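Pre-run safety check with comments - garment hanging study, bedroom set, two-arm station
Checked by: Edit Sárközi
Method under test: Rimkutė re-grasp policy, December block

1. Emergency stop within reach of the operator's chair
OK. Pressed and released before power-up. Both arms dropped to hold as they should.

2. Cable on left wrist
OK. Connector hand-tight. Leave the loop wide - a short loop tugs on the wrist when the arm goes high.

3. Grip force limit
OK, set to 14 newtons on both sides. Please don't raise it for slippery cloth! The whole point of the method is that the second hand finds a better spot instead of squeezing harder.

4. Bed area
OK. Pillow and gray sheet stay on for every trial.

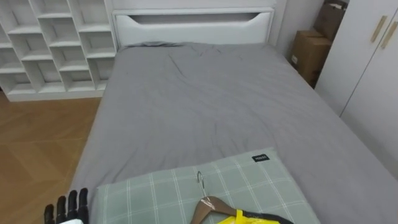
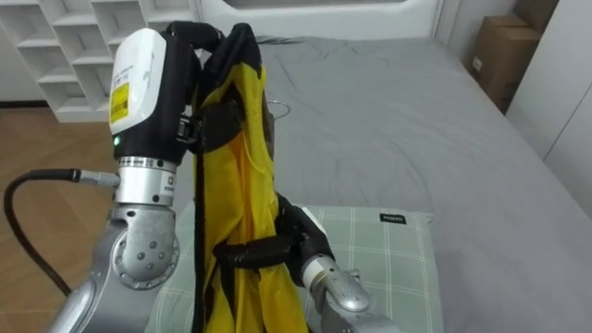

Yellow and black item, wooden hanger, plaid pillow.

5. Straps and buckles
Needs attention. Anything with a strap can catch on a finger joint. Check each item by hand before it goes on the bed, and stop the run if a strap goes tight between the arms.

6. Speed cap
OK at 400 mm/s. Juvanine asked for more and I'd say wait until the next block.

7. Logging
OK. We are at 1,598 saved attempts, and the last 16 were the smoothest I've watched. The policy now lets go and tries again without any nudge from us, which is a lovely thing to see after the Driltau version, where it just froze.

8. Floor
OK. Keep shoes and bags off the wood on the shelf side.

Open items: strap check (5) to be added to the start-up sheet. Spare finger pads ordered from Merico - fit them before the next long session.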